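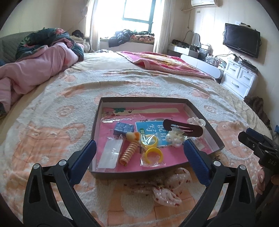

Clelasbridge Swap Box: Your Questions

How does the swap box work?
You fill a box with small things you no longer need, post it to the next household on your list, and a week or so later a different box lands on your own doorstep, which is a lovely thing to come home to! Take whatever you like and put in the same number of items before you send it on.

What can I put in?
Stationery, stickers, buttons, yarn ends, little toys, postcards, that sort of thing. Please leave out food, candles, batteries and anything breakable (we learned about snow globes the hard way, and it took ages to get the glitter out).

Does it all have to be new?
Goodness, no. Clean and in working order is plenty. If you'd be happy to give it to a friend, in it goes.

How many boxes can I have at once?
Up to 2 per household. In July, when so many people are away, we drop that to one so nothing sits in a hallway for weeks.

I'm going on vacation. Can I pause?
Of course! Log in, open the Wunudis page and choose "Skip my turn." Do try to tell us 4 days ahead, so we can pass the new address along to whoever is sending to you.

My box hasn't turned up. What now?
Give it ten days, as the mail can be slow out our way, and then write to us with your box number. It's on your welcome letter and looks like 503 or 234.

Can children join?
Yes, with a grown-up's name on the account.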